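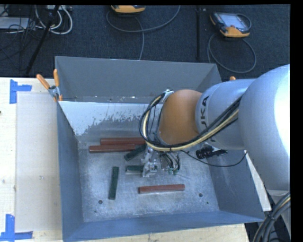
Visit > Corncombe Robot Lab > Open Day FAQ

When is it?
25th September, and we can't wait! Doors open at 5.

What will I see?
Bin picking, live - a KUKA arm reaching into a metal bin for red and green bars. Ehsan Esfahani runs the demo and loves being interrupted, so ask away.

Can kids come?
Yes please! They can stand right up at the rail.

Do I need to book?
Yes, there's room for 184 people. Sign up at the Arroyo front desk.

Can I drive the arm?
Not this time, sorry - but Didier Huet will show you the pendant up close.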